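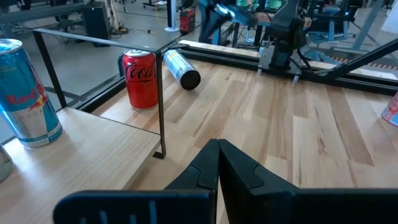
## How did Mongol armies pass orders without writing anything down?

**Melina Moschos**

I'm halfway through a book on the steppe campaigns and I'm stuck on one thing. The author says most soldiers couldn't read, yet commanders of 1000 men were getting long, detailed orders from days away. How did that work? Did the messengers just have amazing memories? Would love something readable, not a 4 volume set!

**Thodoris Theodorakopoulos**

Pretty much memory, yeah. Orders were often put into verse, sometimes to a tune the men already knew, so a rider could rattle them off and you'd notice if a line was missing. I tried it with my kids and a grocery list – worked better than you'd think.
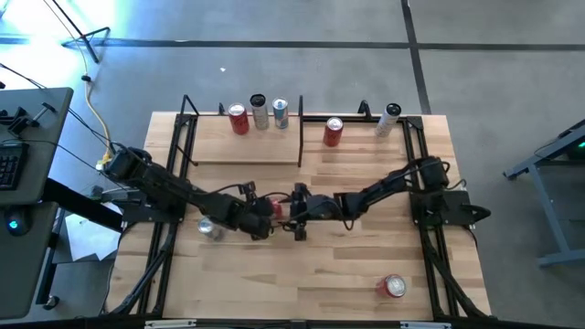
The relay stations are the other half of it. A rider came in, got a fresh horse or gave the message to the next fellow, and off it went again. Picture that red can between the two grippers, right in the middle of the table: the handover is the spot where things can go wrong, and a rhyme is a lot harder to fumble than plain talk. They also had the decimal system (10, 100, 1000 and so on), so each officer only had to repeat the order to the ten under him.

**Vasiliki Fragkou**

Wasn't there writing too? They borrowed the Uyghur script pretty early on. Can't remember which chapter I read that in, sorry. Try your local library under military history.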